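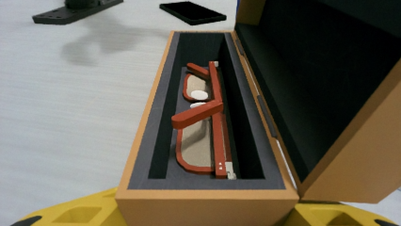
Fig. 1. Eyeglasses case task, simulated view. Case open, glasses folded inside.

Course handout, unit 8: Evaluating a simulation kit before you pay for it
Robot Manipulation in Practice, Trernton Technical Institute

1. What we are reviewing

In this unit we look at one commercial product, the Prunuvix tabletop kit. It is a software package with ready-made scenes for two-arm work. The customer gets the scenes, the object models, a controller interface and a tool for recording demonstrations. No hardware is in the package. The seller is Brillness, and our institute has the teaching license until the end of October.

Please read this handout together with the product sheet. The product sheet is written for buyers and it is quite optimistic. Your report should be written for a small company which has two arms already and wants to know if the kit will save them work.

2. The task

We use the eyeglasses case task from the kit. The full task has three stages: open the case, put the folded glasses in the tray, close the lid. You may start from any stage, the scene file has a setting for this. For your first runs I recommend to start with the glasses already in the tray and do only the closing. It is the easiest stage to score, and you will learn how the controller behaves near a thin lid.

The lid is on a hinge, so the gripper must follow an arc. Students often command a straight line, and then the finger slides over the edge of the lid or pushes the whole case along the table. In your report, write which of these two errors you had. They have different causes and a buyer would fix them in different ways.

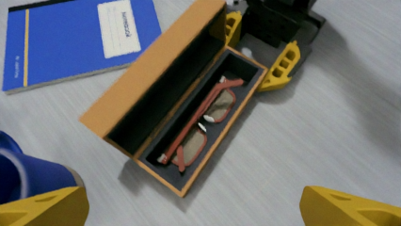

The glasses bring another difficulty. The temple arms are thin and the lenses are wide, so a grasp that is good for one part of the object can be bad for another. Before you grasp, decide which part you want to hold and write it down. If you change your mind after ten failed trials, this is allowed, but write also the reason.

3. What to measure

Each team runs 40 trials for each stage. Use the same random seed list for all teams, it is in the course folder. For each trial record:

success or failure
time from first motion to release
the kind of error, in one or two words
whether the case moved from its start position

The recording tool saves the first two by itself. The other two you must enter by hand, and please do it directly after the trial. Last year many teams did it in the evening from memory and the tables were not useful.

4. Cost part

The single license costs 2,000 for one year and the extension with extra objects costs 1,000 more. Compare this with the hours your team would need to build one scene of similar quality. Be fair here. Count the modeling of the hinge and the tuning of friction, not only the drawing of the shapes. For comparison you can use the open scene we built in unit 6 with the Amano controller, where the hinge alone took most of a lab session.

5. Questions a buyer will ask

Can we replace the case with our own object, and how long does it take? Does a policy trained in the kit still work when the table texture is changed? Is the contact between finger and lid realistic enough, or do we see the finger go through the surface? Can two people work on the same scene file?

Try at least two of these yourself. For the rest you may cite the product sheet, but mark clearly that it is the statement of the seller.

6. Report

Four pages maximum, tables included. Put the failed trials in the main text and not in the appendix. Upload the report and the raw log files by 16th September. If the log files are too large, compress them and leave out the video, I can replay the trials from the logs.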